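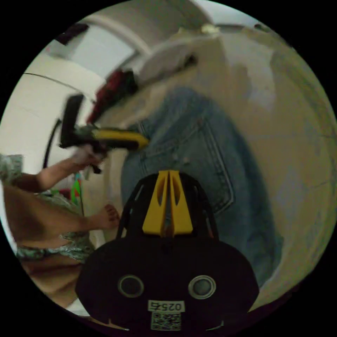

Clothes for working on the floor
Talk notes, Liltadcombe Sewing and Mending Group, 18 Feb 2019
Speaker: Mansa Akpalu

Start
Thank Cuiping for the hall and the tea. Check the people at the back can hear. Say that questions are fine as we go, but long ones wait till the end.

I cut and alter work clothes. A lot of my customers do their jobs at a bench or behind a counter, but a fair number work on the floor: carpet fitters, people who lay tiles, a nursery team, a man who repairs harmoniums. Their clothes wear out in different places from everyone else's, and shop clothes are mostly cut for standing up.

Jeans
Most people turn up in jeans, so begin there. Faded mid-blue denim has usually been washed enough to bend well. New stiff denim digs in behind the knee when you sit cross-legged.

The waistband is the main trouble. Lean forward from sitting and the back of it drops. The cure is a higher back rise, and you can't add that with a dart. You need a wedge of cloth let in under the waistband. Pass round the paper pattern now. The one with the red line is Kofi's, please give it back.

Back pockets. The stitching takes a lot of rubbing when you shift about on a hard floor, and the lower corners go first. I unpick the bottom edge, put a strip of twill tape behind and restitch along the old holes. Two rows, short stitches. Rivets on a back pocket scratch floorboards, so take them off.

If the pocket is never used, leave it on anyway. The cloth under it will be darker than the rest and the seat will look patched.

Wraps and loose cloth
My aunt did all her floor work in a printed wrap and never owned trousers. A wrap lets the legs go where they like and there is no seam to sit on. Floral prints hide marks better than plain cloth does. Green and white is my own favourite, but white shows tea.

Two warnings. Tuck the free end in on the side away from your working hand. And keep any loose edge clear of tools with a lead. A thin cable slides under a fold of cloth and you only find it when you stand up.

Ask: who here works in a skirt or wrap? Let a few people answer. Jomar may want to talk about sarongs, give him a minute.

Feet
Barefoot is best indoors if the floor is clean and there are no pins about. Shoes push the ankle up when the leg is stretched out flat. If power tools are being used, wear shoes and put up with it.

Space
When several of you share a floor, agree who sits where before you start. Feet and backs end up very close together. I ask for an arm's length between people and rarely get it.

Demonstration
Anselmo models the altered pair. He sits, leans forward, reaches to the left, gets up. Then the same in the unaltered pair. Seam ripper and tape are in the blue tin.

Time check: 17 minutes to here. If over, skip the part on knee patches and go straight to questions.

Knee patches
Put them on the inside. Cut the patch 5 cm longer than the worn area and round the corners. Sew it with the knee bent over a jar.

Questions
Handouts by the door. Next session is in May, bring one pair of trousers and your own thread.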